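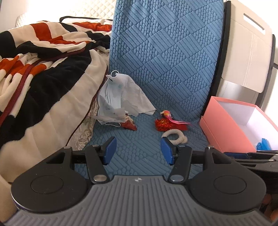 Hand-held gripper, fingers open, over a padded blue seat with small items still to be sorted.

Workshop and Household Tips: Getting Clean Demonstrations from the Stivdale Hand Gripper Kit
Last updated 07/08/2018

The Stivdale kit is sold for recording household tasks by hand, so that an arm fitted with the same fingers can repeat them later. These notes cover the small-item tidying job: tissues, masks, hair ties and ornaments lifted off upholstery and put into a box. They apply to the Stivdale with the blue fingertip pads. Owners of the older Follberg grip can use everything except the section on rod care.

The kit lists at 877 with the short rod and 1467 with the long rod and spare fingers. The short rod is enough for anything on this page.

Before you start

Wipe both pads with a barely damp lint-free cloth. Lint on the pads is the most common cause of a light item hanging on after release. Do not use alcohol. It hardens the pad surface over a few weeks.

Open and close the fingers fully six times and feel for drag. Both arms should reach the middle of the rod together. If one leads, back off the screw at its lower joint a quarter turn and try again.

Pull blankets and throws to one side of the work area. They do not need to be folded. What matters is a clear path from the item to the box at wrist height.

Put the box on the same side as your working hand, with the flaps out of the way. Crossing the body twists the wrist near the end of the move and the arm will copy the twist.

Item by item

Tissue. Take it at the highest fold, not the edge. Close slowly to first contact, wait a beat, then close the rest of the way. A tissue lying over something else should come off as its own pick. Two items lifted together make a record that cannot be split afterward.

Disposable mask. Grip across the pleats. An ear loop makes a tempting target, but it swings during the carry and catches on the box wall. If the loop stands up in the way, come in from the opposite side.

Fluffy hair tie. Lower the open fingers on either side of the ring and close on one strand, or close on the whole ring from outside. Choose one method and keep to it for the session. The outside grip needs a firm surface underneath. On a soft cushion, press lightly first and let the padding settle.

Ornament with feathers. Hold the body and keep the plumes pointing away from the fingers. Feathers caught between the pads bend for good. Set it down inside the box before opening; do not drop it.

Glossy or hard items. Shiny plastic slides on a dusty pad. Clean the pads again if the previous pick was fabric or paper.

Embossed and quilted surfaces

Deep patterns in upholstery catch the lower corners of the pads. Keep the pad tips a little above the fabric when moving sideways and come straight down for the pick. On ridged fabric, line the fingers up so they close along the ridges. Ragnheiður Thygesen, who maintains the parts list, reports that most torn pads sent in since June had been dragged across the grain of a seat cover.

Seat backs that curve forward reduce clearance for the side brackets. Start with items nearest the front and work toward the back.

Rod care

Dry rod only. Oil picks up blanket fiber and makes a paste that stops the fingers short of full travel. Brush the rod with an old toothbrush after each session. For stubborn fiber, remove the finger arms, wipe the rod end to end and refit. Mark the left arm with tape first, as the two are mirrored and will go back on the wrong way around with a little force.

Pads

Part number suffix 7 is the current pad. The Villanueva replacement pad fits but is thicker, and the fingers will no longer close completely on thin paper. Acceptable for ornaments and boxes, poor for tissue. Ukosik sells a clip-on sleeve that we have not tested on the long rod.

Replace pads in pairs. A new pad facing a worn one rolls soft items toward the worn side.

Storage

Leave the fingers open. Pads stored closed take a set and show a flat spot at the center. Keep loose screws in a lidded tub, away from the work surface, and store the tool upright on its base with nothing resting against the brackets.

See also: Drawer handles and cabinet pulls; Folding dish towels with the long rod; Pad sizes by kit year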